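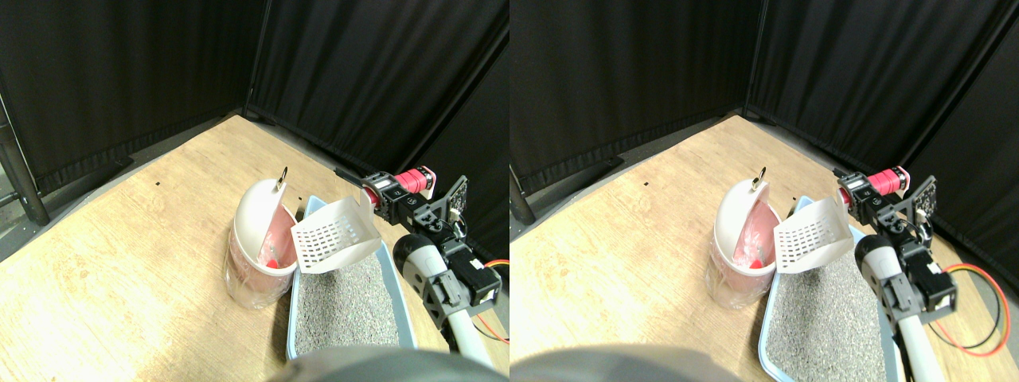 The Cuvham is a batting tee. It holds a baseball in the air and waits for you to hit it, and it has never once thrown at anybody's ribs. Most tees fall over when a nine-year-old hits the post in place of the ball, which is the usual result, so we gave the Cuvham a hollow base with a screw cap and left the filling up to you. Sand works. So does plain gray speckled cat litter, the kind in the light blue box, and it pours through the cap without a funnel if you go slowly. Water works too, until the first frost, after which you will own a tee with an interesting crack in it.

Cuvham Batting Tee
By Wivia
Price: $70
In stock. Orders placed after Dec 24, 2021 ship in January.

WHAT IT IS

A post, a base and a cup. The post is a two-piece steel tube that slides up to 45 inches, high enough for the letters on most adults and over the heads of some of our customers. You set the height by hand and it stays where you put it. There is no knob. Our last tee had a knob, and we still get mail about the knob.

The base is shaped like home plate, because a hitter who practices off a round base learns to stand anywhere he likes and then brings that to the game. The point faces the catcher. If you don't have a catcher, it faces whoever is sitting behind you telling you to keep your head down.

The cup on top is a Flevix, our own soft rubber cone. The ball sits on a thin rim, so a level swing feels like ball and a chopping swing feels like rubber. You will know which one you've got. So will anyone within earshot.

WHO IT'S FOR

Hitters from coach-pitch up through old men's leagues. Teodoro Nieto, who designed the post, hits off his in the garage every night and is batting under his weight. We mention this so that you don't expect too much of a tee. It will show you the same ball in the same place for as long as you can stand it, and what you do with the information is between you and your hitting coach.

It isn't a good choice for very small kids. The lowest setting is still too tall for a lot of T-ball players, and they'll do better with the Wendt, our short model, which has a wider cup and a heavier opinion of where the ball should go. The Wendt uses the same base, so you can buy the short post later as a part.

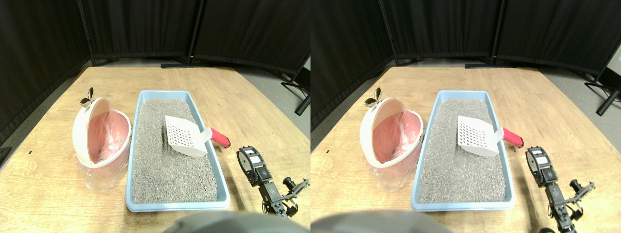
Gray litter in a light blue tray, with red-handled scoop.

SPECIFICATIONS

Maximum height: 45 inches
Weight, base filled with sand: 33 pounds
Weight, base empty: light enough to forget on the roof of the car
Post: steel, two sections, friction fit
Cup: Flevix rubber cone, replaceable
Base: molded rubber over a hollow plastic core
Colors: black. We tried white. It was white for one afternoon.
Warranty: 4 years on post and base

IN THE BOX

One base, one lower post, one upper post, one Flevix cup, one screw cap, one spare screw cap. The spare is there on purpose. Put it somewhere you'll remember, and then write to us in the summer for another one.

Balls are not included. Neither is a bat, a net, or a fence between you and your neighbor's windows.

SETTING IT UP

Take off the cap and fill the base to the line molded inside the neck. Don't fill it past the line or the cap won't seat. Screw the lower post into the base until it stops. Push the upper post down into the lower one with a quarter turn. Press the cup on last, with the heel of your hand, and check that it sits straight. A crooked cup gives you a crooked ball, and you'll spend a week fixing a swing that had nothing wrong with it.

For inside pitches, stand so the tee is ahead of your front foot. For outside pitches, let it sit deeper, closer to your hip. A lot of people put it in the middle, belt high, and hit that one ball for an hour. It's a lovely ball. You'll see it maybe twice a season.

CARE

Wipe the post down if it's been out in the rain. Don't oil it. An oiled post slides to the bottom on every swing, and the support line has heard all the theories about why. Store the cup out of direct sun. In a garage through the winter the rubber gets stiff, and it loosens up once the weather does.

If you used litter in the base and you plan to empty it, empty it outdoors. Scented kinds will make the bat bag smell like a clean laundry room, which some teams would consider a step up.

QUESTIONS WE GET

Will it survive a wood bat? Yes. The bat may not survive the post. Aim for the ball.

Can I use softballs? Yes, both sizes. They sit a little higher on the cup, so drop the post a touch.

Does it work on turf? It does. On a gym floor, put a towel under the base or it'll creep toward the bleachers over the course of a practice.

Can I hit the post on purpose? We have no way of stopping you. The warranty covers it breaking, and the form has a line for what happened. So-yul Han reads every form and keeps the best ones.

Why is it more expensive than the one at the big store? The one at the big store has a knob.

FROM CUSTOMERS

"Bought it for my son. He has used it twice. I'm hitting line drives like it's high school again." Giang Doãn

"Heavy. My team made me carry it as a rookie thing and I'm the head coach. Still standing after a full season, more than I can say for our bullpen." Tuấn Vi

"Four stars. The cup squeaks in cold weather. Otherwise does what a stick in the ground should do." Tài Diệp

PARTS

Flevix cup, single
Flevix cup, pack of four
Upper post
Lower post
Wendt short post (fits the Cuvham base)
Screw cap, free, just write to us

RETURNS

Send it back in the first 45 days if you don't like it. Please empty the base first. The shipping company charges by weight, and a base full of sand costs more to mail than the tee did to build.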